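4.2 Does a smooth cloth mean a finished table?

Household manuals, and a good share of the studies that lean on them, treat the smoothing of a tablecloth as the natural end of laying it. The cloth is unfolded, centered, pulled flat, and the table is ready. We began with the same assumption and no longer think it holds up well. In this section we look at what the Mofokeng diaries say about cloths that stay wrinkled, and at how far the usual explanation for those wrinkles can be trusted.

The usual explanation is neglect. Earlier work using the Visau checklist scores a cloth on a scale from 0 to 3, where 3 is a cloth with no visible creases and 0 is a cloth that "has not been attended to." The wording of the lowest score already contains the conclusion. A rater who sees creases is asked to agree that someone failed to do something, when all the rater can see is creases. We kept the scale in order to compare our results with older ones, but we dropped the wording and asked raters only whether creases were absent, few, shallow and spread out, or deep.

The diaries cover 103 households. Each kept written notes on table linen for 12 weeks, and 200 of the entries were later picked out for close reading. These entries are not a random sample. They were picked because they mention both a cloth and a second piece of fabric in or near the same place, such as a runner, a napkin, a throw or a piece of sewing. Anyone who wants to draw a rate from them should be careful, and we do not offer one here.

What the entries do show is that people talk about flatness far less than the checklist would lead us to expect. When a diarist complains about a cloth, the complaint is nearly always about coverage (it does not reach one end), slipping (it moves when plates are set down) or stains. Creases come up mainly in two settings. The first is visitors. The second is cloths with a printed or woven grid, and this second setting is the one that gave us the most trouble.

A grid makes a cloth report on itself. On a plain cloth a shallow ripple may be hard to see except in low light from the side. On a cloth with crossing lines, the same ripple bends every line that passes over it, and the eye picks up the bend long before it picks up the change in height. Several diarists describe a checked cloth as "never straight" and a plain one, on the same table, as fine. One writes that she smoothed the checked cloth before lunch on Friday and gave up when the lines at the middle would not run true. We have no way of knowing whether her plain cloth lay any flatter. Neither did she, and her note says as much.

This matters for scoring. If raters are in effect reading the pattern, then a household that owns checked linen will score lower than one that owns plain linen, with no difference in how either is kept. We found no sign that the authors of the Visau checklist tested for this. The guidance notes advise raters to "look along the surface," which helps with a plain cloth and makes matters worse with a gridded one, as the lines already draw together with distance and the rater must separate that effect from any real curve in the cloth. Figure 3 gives a case that our raters discussed at some length. The wrinkles are shallow and run more or less across the cloth, and the white lines that cross them curve gently where they would otherwise be straight. Two raters wanted to give it a 1. A third wanted a 2 and pointed out that the bends were easier to see than the wrinkles were. We side with the third, though without much confidence.

The texture of the cloth adds a further problem. Material with a soft, towel-like surface does not crease in the way that pressed cotton does. It tends to ripple, and the ripples are rounded and low. They also come back. Diarists with cloths of this kind report smoothing them by hand and finding the same waves later in the day, and some put this down to the wash, some to the table, and some to the people sitting at it. All three may be right. The checklist has no place for any of them, and a rater who visits once will record the wave and miss the smoothing.

We are equally doubtful about a second claim, made in the Pastance report, that a loose piece of fabric left on a laid table is "clutter" and should be counted against the tidiness of the room. The report treats anything not needed for the meal as out of place. This sounds reasonable until one asks which meal, and when. Tables in our diaries are used for folding, sorting, cutting out patterns, and putting things down on the way to somewhere else. A folded corner or a flap laid over on itself could be the first step of folding, the last step of unfolding, or simply how the piece came to rest. A single look cannot decide between these, and we see little value in a score that pretends it can.

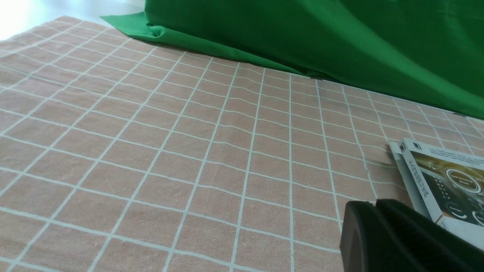 Figure 3. Gridded peach-pink tablecloth with shallow ripples across the middle; bright green fabric draped at the back, with a folded flap lying on the cloth.

The Plitus coding scheme, which we tried next, goes some way toward fixing this. It asks the rater to name the surface, name what lies on it, and stop there. Purpose is coded only if the household supplies it. We like the restraint. Our trouble with the scheme is practical: raters found it slow, and they drifted back toward guessing by the second session. A cloth "pushed aside" became a common entry, although no one had been present to see any pushing. We went back through these entries and replaced the verb wherever the diary did not support it. Most of the replacements were dull ("lies at the back of," "rests on"), and the dull versions agreed with one another far more often than the originals had.

A defender of the older approach might answer that raters have always used common sense, and that a wrinkled cloth with something dropped on it usually does mean an untidy table. Perhaps it does. But the word "usually" is carrying a claim that has not been tested against what households say about their own tables, and where we were able to compare the two, the fit was poor. Some of the tables given the lowest scores belonged to diarists who wrote about linen every few days and plainly cared about it. Some of the highest went to tables whose cloth, by the household's own account, was left in place for weeks because no meals were eaten there - a flat cloth, certainly, but hardly a well-kept one in the sense the checklist intends.

We do not go so far as to say that flatness tells us nothing. Deep, sharp creases in the pattern of a stored fold are good evidence that a cloth came out of a drawer and was not pressed, and diarists describe them in just those terms. Shallow ripples are another matter. They can come from use, from the weave, from a hand drawn across the surface in an attempt to remove them, or from a second fabric being set down nearby and taking a little of the cloth with it. Until there are repeated observations of the same cloth on the same table, we would ask readers to treat any score that rests on shallow ripples as unproved, including the scores in our own Table 2.

The next section turns to napkins, where the written notes are thinner but the folding, at least, is more often deliberate.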